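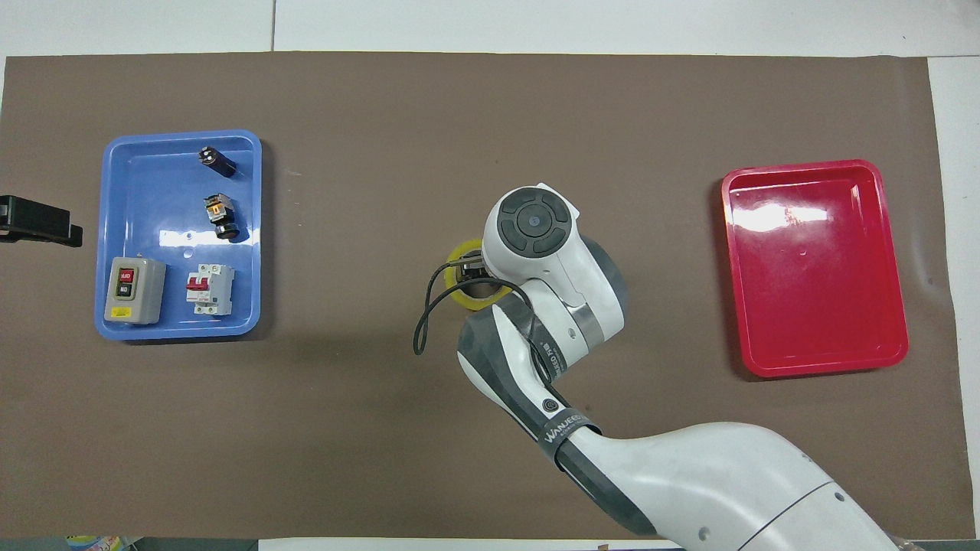 입력장치의 역사라는 이름의 동화

컴퓨터 역사책을 읽다 보면 늘 같은 장면이 나온다. 어두운 강당, 커다란 화면, 모두가 숨을 죽인 가운데 미래가 공개되는 순간. 나는 그런 대목이 나오면 일단 속도를 늦춘다. 너무 잘 짜여 있어서다. 이번에 읽은 키보드 역사서도 그랬다. 책값이 싸지도 않은데 앞부분 4장이 거의 영웅담이었다.

책의 주장은 대충 이렇다. 초창기 단말기 키보드는 무겁고 불편했고, 어느 날 선견지명을 가진 설계자가 나타나 타건감이라는 것을 발명했고, 그 뒤로 모든 것이 바뀌었다. 정말 그랬을까. 타자기를 쓰던 사람들이 키 누르는 느낌에 무심했다는 말부터 믿기 어렵다. 하루 종일 타자를 치던 사람들이 손끝 감각에 의견이 없었을 리가 있나. 다만 그 의견을 책으로 써 준 사람이 없었을 뿐이다.

내가 Trekon 단말기를 처음 만져 본 것은 학교 전산실에서였다. 이미 한물간 물건이었고, 한 대는 스페이스바가 왼쪽만 눌렸다. 책에서는 이 기종을 '타이핑 경험의 분수령'이라고 부른다. 내 기억 속의 Trekon은 시끄럽고, 엔터 키가 이상한 데 있고, 여름이면 뒤판이 뜨끈해지는 기계였다. 물론 내 기억도 믿을 건 못 된다. 전산실에 있던 것이 책에 나오는 그 세대인지, 나중에 나온 염가판인지도 확인할 길이 없다. 그래도 분수령이라는 말은 좀 과하다.

수집가들의 말은 더 조심해서 듣는 편이다. 중고 장터에 Budeck 키보드가 올라오면 설명란에 꼭 '전설의 스위치'라는 말이 붙는다. 누가 전설이라고 했는지 거슬러 올라가 보면 결국 다른 판매글이 나온다. 나도 한 번 샀다. 25년 묵은 먼지를 면봉으로 파내고, 변환 젠더를 따로 주문하고, 키캡을 하나하나 씻어 말렸다. 쳐 보니 괜찮았다. 괜찮았지만 전설까지는 모르겠다. 지금 이 글도 사은품으로 받은 평범한 키보드로 쓰고 있다.

스위치 수명 이야기도 짚고 넘어가고 싶다. 오래된 Sowa 광고지를 보면 키 하나를 수없이 눌러도 끄떡없다고 적혀 있고, 책은 그걸 그대로 옮겨 놓았다. 시험 조건은 없다. 어떤 힘으로, 어떤 각도로, 먼지가 얼마나 있는 데서 눌렀는지 한 줄도 없다. 광고지를 인용해 놓고 각주를 달면 사료가 되는 모양인데, 나는 이런 각주가 100개 있어도 별로 설득되지 않는다. 실제로 고장 나는 건 대개 스위치 속 스프링보다 납땜이나 케이블 쪽이었다. 적어도 내가 뜯어 본 것들은 그랬다. 표본이 적다는 건 나도 안다.

그래도 이 책에서 건진 부분이 있다. 11장, Damard 공장의 조립 라인을 다룬 장이다. 설계자 이름은 거의 안 나오고 부품 수급, 불량품 처리, 금형 수리 같은 이야기만 줄줄이 이어진다. 앞부분과 같은 저자가 쓴 게 맞나 싶을 정도로 건조하다. 키 배열이 바뀐 이유도 여기서 나온다. 앞에서는 인체공학적 통찰이라고 해 놓고, 여기서는 기존 금형을 재활용하느라 키 하나를 옆으로 밀었다고 한다. 둘 다 사실일 수도 있다. 하나만 고르라면 나는 금형 쪽에 건다.

이상한 건 저자가 이 모순을 전혀 신경 쓰지 않는다는 점이다. 편집자도 그냥 넘어간 것 같다. 읽다가 앞으로 돌아가서 두 대목을 나란히 놓고 봤는데, 연도도 미묘하게 어긋난다. 출판사에 문의 메일을 보냈고, 10월이 다 가도록 답이 없다. 오탈자 신고란에도 적어 두었다.

마우스 쪽 서술은 아예 기대를 접는 게 좋다. 키보드 책이니 곁다리로 다룬 건 이해하지만, 마우스가 나오자마자 사무실 풍경이 하루아침에 달라진 것처럼 써 놓았다. 내가 다닌 첫 회사에는 마우스가 있어도 안 쓰는 사람이 태반이었다. 서랍에 넣어 두고 단축키만 쓰던 과장님도 있었고, 회계팀은 숫자판만 있으면 된다고 했다. 새 물건이 나온 날과 사람들이 그걸 쓰기 시작한 날은 꽤 떨어져 있기 마련인데, 연표에는 앞의 날짜만 실린다.

요즘 신제품 발표를 볼 때도 비슷한 기분이 든다. 손 안 대고 입력한다느니, 키보드의 종말이라느니. 종말이라는 말은 내가 이 업계에 들어오기 전부터 들었다. 음성 입력이 키보드를 없앤다고 했고, 그다음엔 터치스크린이 없앤다고 했다. 나는 회의록을 음성으로 받아 보려다 결국 처음부터 다시 쳤다. 시연장은 조용하고 우리 사무실은 시끄럽다.

사서 읽으라고는 못 하겠다. 도서관에 있으면 뒤쪽부터 펴 보시길. 부록의 사진 목록은 출처가 절반쯤 비어 있는데, 혹시 Sowa 초기형 기판 사진이 어디서 나온 것인지 아는 분이 있으면 댓글로 알려 주시면 좋겠다. 내가 가진 기판과 커넥터 위치가 다르다.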